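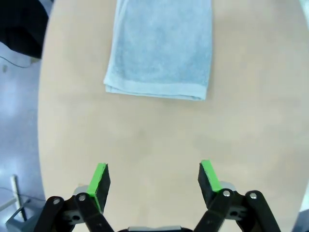

Clallarel House list
Subject: Re: Towels, how are we folding them?
June 14, 2025

On the linen thread, the Hultport building wrote:

> We have two ways of folding going on at the moment and the
> shelves show it. Some towels come up from the laundry in
> thirds, some in half and half again, and the stacks lean.
> Last week a whole pile came down on the person getting
> the bath mats out. Can we settle on one fold before the new
> towels arrive? Also, where is everybody folding? The counter
> by the dryers is too narrow for the bath size.

I do most of the folding on the Hondmont side, so I'll say how it goes over here and you can take what you like from it.

We fold on the big oval table. It's wide enough to lay a bath towel out flat, and the top is smooth, so the towel slides when you want to turn it. Wipe it first. It picks up smudges and the light blue towels are the ones that go out to guests.

The fold is in thirds the long way, then in half, then in half again if it's going on the narrow shelves. Start with the hem band toward you. If you bring the long sides in and the bands line up at the bottom, the rest follows. If they don't, open it and do it over, it takes a few seconds.

I would not worry much about the edges. Terry cloth shifts as you fold it and you often get a wavy side, or a bit of the under layer showing at a corner. Put the good edge to the front of the shelf and press the stack down with your forearm. What makes a pile lean is mixing the two folds, and also going too high. We stop at 10 for bath towels and 12 for hand towels.

The new order is 25 bath towels, from Espinoza again, same weight as the last lot. They need a wash before they go on the shelf — they shed, and the lint gets on everything else, so run them on their own. No softener. The October batch had softener in the first wash and those still don't dry a person properly.

On the counter by the dryers, I agree it's too narrow. Hultport has the folding table in the back hall that was used for the plant sale. If someone can clear the pots off it, that would do for now. Don't fold on top of the machines. The lids are warm and things get left there.

Two things I still need from your side:

How deep are your shelves, front to back? If they're under 12 inches the half-and-half-again fold is the only one that will fit and we should all use it.

Do you want the old towels back for rags, or can I send them to the animal shelter with ours? I have a bag by the door and it's nearly full.

Hondmont linen room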